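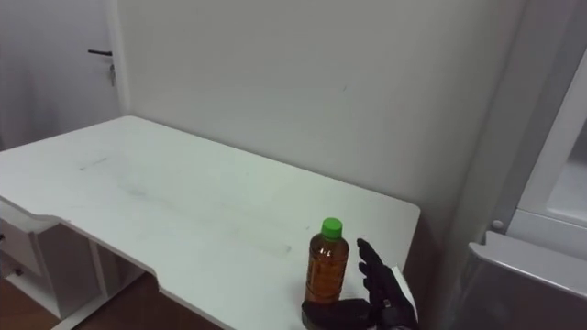
Yoga Hidayat thinks I should have quit sugar in my tea first and the tea itself second, and that doing both in the same week is why I snapped at the lady in the pharmacy. I said I did not snap. Yoga said there was a tone. Fine, there was a tone.

Search this diary Go

15/02/2026

So it's day 22 without caffeine and I slept until almost nine, which I haven't done since I moved to Westthorpe. I woke up and lay there waiting for the headache and it never showed up! The first week it was there before I even opened my eyes, sitting right behind the left one like it paid rent. Week two it came in the afternoons. Now I get a sort of fuzzy feeling if I skip lunch, but I think that's plain old hunger and I used to just pour tea on top of it.

I went back through the December entries last night to see what I was like before. I wrote "tired" on practically every page. Tired, tired, bad night, tired, went to Dendudby for Mom's birthday and fell asleep in the car (I was the passenger, before anyone worries). And in the same entries I'm writing about my four o'clock tea and my six o'clock tea and the one after dinner that I told myself was weak. I was going to bed at eleven and looking at the ceiling until two and then wondering in writing why that was. You would think a person who writes everything down would read some of it.

Breakfast was eggs and the end of the rye bread. I had hot water with a slice of ginger, and I am trying very hard to like it. It tastes like being sick as a kid. I tried the roasted barley stuff too, from the store on Leung Street, and that one is pretty good if you don't expect anything from it. I drank it out of the blue mug, which helps. A lot of it is the mug. I miss having something to carry from room to room more than I miss the taste.

Called Mom at ten. She has decided the whole project is nonsense and that her mother drank black tea all day long and lived to a great age and never complained of her nerves. I said Grandma complained of everything else. Mom laughed so hard she had to put the phone down on the counter, I could hear the faucet running. Then she told me the entire story of the neighbor's fence again, with new parts. They are now on the third fence. The second one was apparently the wrong kind of green.

Then a walk, because I promised myself one on Sundays. I went the long way down past the reservoir and came back by the church. Windy, and mud the whole length of the lower path, so I walked on the grass like everybody else and felt guilty about the grass. I passed a couple with one of those enormous gray dogs that lean on you. It leaned on me. I stood there being leaned on for a good long while and the couple kept saying sorry and I kept saying no no, please. Best part of the day, really.

My knee held up. I'm noting that because it hurt on Wednesday and I want to be able to look it up later.

Things I've noticed about sleep, so I have it in one place: I dream a lot more now, long boring dreams with errands in them. Last night I was returning a library book in Udarstead and the library was inside a swimming pool building and I had to take my shoes off. The book was overdue and the fine was 1125 dollars, and I was arguing that this was unreasonable, very calmly, in socks. I wake up once around three and go back down again without the whole committee meeting in my head. And I'm sleepy at ten. Properly sleepy, yawning over the dishes. Ten! I used to be starting a movie at ten.

The bad part is the middle of the afternoon. From two to four I'm useless. At work on Thursday I read the same email until the words came apart, and then I answered it and had to send a second one to say ignore the first one. Yoga says this goes away by week six, but Yoga also said the headaches would be gone in three days, so I'm putting a pin in that. Yoga quit coffee two years ago and has been a little bit holy about it ever since, though I say that with love. (If you're reading this over my shoulder again, Yoga, hello.)

And money! I sat down after lunch and worked out what I'd been spending. Tea bags at home are nothing, but then there were the bottles at the station and the big cup from the place by the office, every single working day, and sometimes a cookie because I was standing there. It came to 159 dollars for January's first three weeks plus the whole of December. I did the sum again because I didn't believe it. I could have had the boots fixed and bought the good lamp. I wrote the number on the back of an envelope and stuck it on the fridge, and then I took it down because it was making me cross every time I wanted milk.

I did have a wobble on Friday. It was raining and the train was late and the kiosk had its light on, and I stood in line. I got all the way to the front and then asked for a bag of peanuts. The man said anything to drink? and I said no thank you in a voice like I was turning down a bribe. Ate the peanuts on the platform. Very salty, and then of course I was thirsty all the way home with nothing to drink, so I didn't plan that well.

What I haven't figured out is visitors. When somebody comes over I put the kettle on, that's just what my hands do. My cousin is coming through next weekend on her way to Udarstead and she drinks it so strong the spoon stands up, and I'm going to have to make it for her and smell it. I still have the good loose leaf in the tin on the top shelf. I was going to give it away and then I thought, no, that's for company. We'll see how long it stays for company.

The rest of the afternoon was laundry and the sock drawer. I threw out 6 socks that have had no partner since I moved here, and then found one of the partners behind the radiator an hour later. It's back on its own now. I also finally called about the bathroom fan and left a message, so that can come off the list, or half come off.

Soup for dinner, the lentil one, too much cumin. I'll put a potato in what's left tomorrow and see if that calms it down. I read two chapters of the shipwreck book while it cooked and they still haven't wrecked. They're arguing about biscuits. I'm on page ninety-something and I like every one of them, so I'm dreading it a bit.

It's nine thirty and I've yawned three times writing this page. Need to remember: stamps, call the pharmacy back (nicely), knee thing if it's sore, ask Mom for the recipe with the plums. And take the trash out tonight, because the truck has been coming early and I

okay, trash is out. It's freezing. Going to bed.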